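The lending service at Skorness began in December with a single shelf of umbrellas. It now occupies its own corner of the Flinville visitor centre, where Korkor Bonsu is responsible for storage and returns. We spoke to her at 9 in the morning, before the desk opened to the public.

Ms Bonsu explained that the service holds 40 compact umbrellas, all of the folding kind. "People bring them back in every condition," she said. "Our task is to see that the next borrower receives one that is properly folded, with the strap fastened."

The choice of storage was made with her colleague Obed Annan, who preferred small coloured units to a conventional stand. "A stand suits long umbrellas," Mr Annan said. "A folded one simply drops to the bottom, and you spend your time fishing for it." 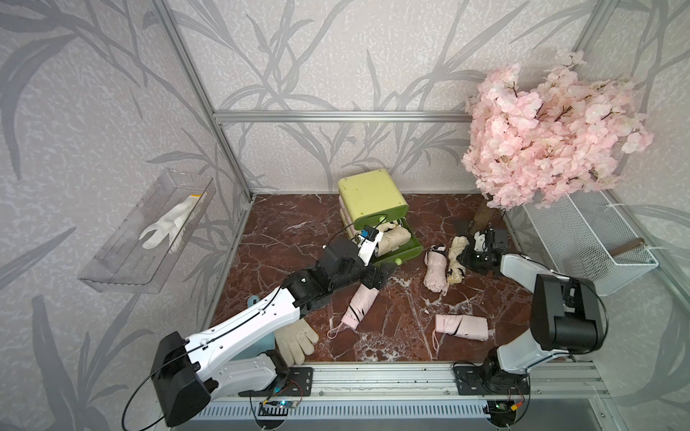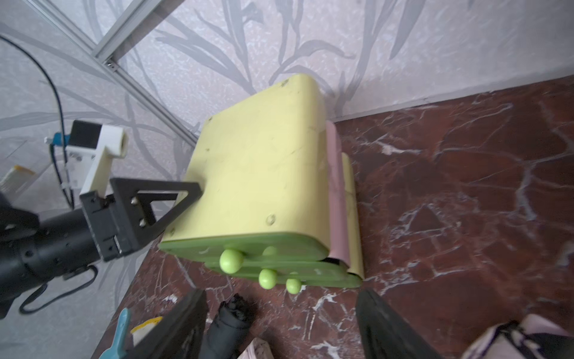 *Storage at Skorness: the yellow unit with its green parts and round green knobs.*

Asked about the colours, Ms Bonsu said that pink and beige had been selected because visitors remember them. "Black umbrellas go home with the wrong person - we learned that in our first 3 weeks."

Staff are asked to check the wrist loop and the strap at each return. An umbrella whose canopy will not fold neatly is set aside for Mr Annan, who carries out small repairs himself.

The service intends to open a second lending point at Lepik. Ms Bonsu would like the same units to be used there, though the decision has yet to be taken. "I have asked for six," she said. "I expect we shall be given fewer."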